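Girar finger mount, revision C (replaces revisions A and B)

Part number GR-235-C
Status: in stock
Supplied as: one mount, two screws, one thread insert, fitting sheet

Safety notice, Jan 22, 2024
Revision A and B mounts must be taken out of service on any arm that lifts, holds or presses a part near a person. The mount can crack at the screw recess and release the finger under load. Revision C is supplied free of charge against any A or B serial number. Mounts sold through Tellwood are covered on the same terms.

Description of the fault
The finger mount is a printed block that carries one gripper finger and is held by two screws from the top face. On revisions A and B the floor of each recess was too thin for the torque given in the first fitting sheet. A screw driven to that torque starts a crack in the corner of the recess. The crack grows with each grip cycle and cannot be seen with the screw in place.

The first failure reported to us was on an Esteban bench cell in October. The finger came off during a hold at low speed. The controller did not stop the arm, as motor current stayed inside its normal band and the jaw position reading did not change. The gripper reported a closed grip with one finger missing. No one was hurt.

Kamol Kaewmanee repeated the failure on our test stand. The earliest of the test mounts let go at 2,184 cycles. All of them cracked at the same corner.

Changes in revision C
Recess floor made thicker. Inside corners given a radius. Print direction turned so that the layers no longer lie in line with the load. Hole spacing and outside dimensions are unchanged, so existing fingers and pads fit.

Checking a mount in service
Stop the arm and lock out power before placing a hand between the jaws. Opening the jaws from the software is not a lockout. Remove both screws and look into each recess under a strong light. A white line at the corner is a crack. Do not fill or glue a cracked mount.

Fitting
Set an electric screwdriver to its lowest clutch step and run the screw in until the head touches. Finish by hand. Do not use an impact driver. Check both screws after the first 40 cycles and again every 7 days of use.

Printed parts: screwdriving and gripper work at the bench
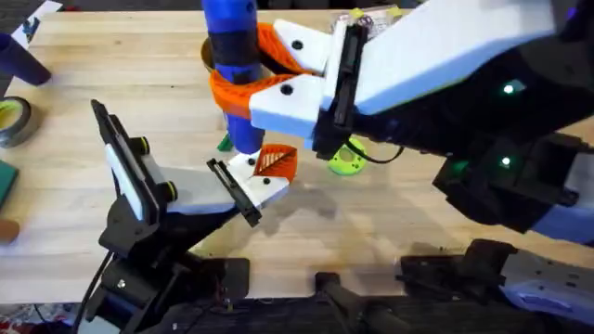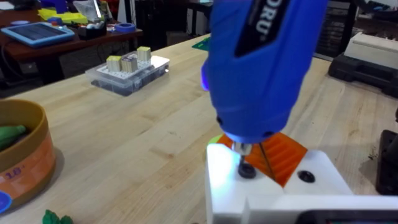

After fitting, run the jaw zero routine and then a hold test with a scrap part. Keep hands outside the marked area until the test is complete. If the jaw position differs from the stored value, remove the mount and check that the seat is clean.

Firmware
The Jundomell controller firmware now compares finger load on both sides during a hold and stops the arm if one side reads zero. The update is recommended for all users. It does not make a revision A or B mount safe to use.

Replacement orders
Send the serial number from the underside of the mount and the controller model. Cut returned mounts through the recess before disposal. Spare screws and thread inserts are sold separately. Screws removed from a cracked mount must not be used again.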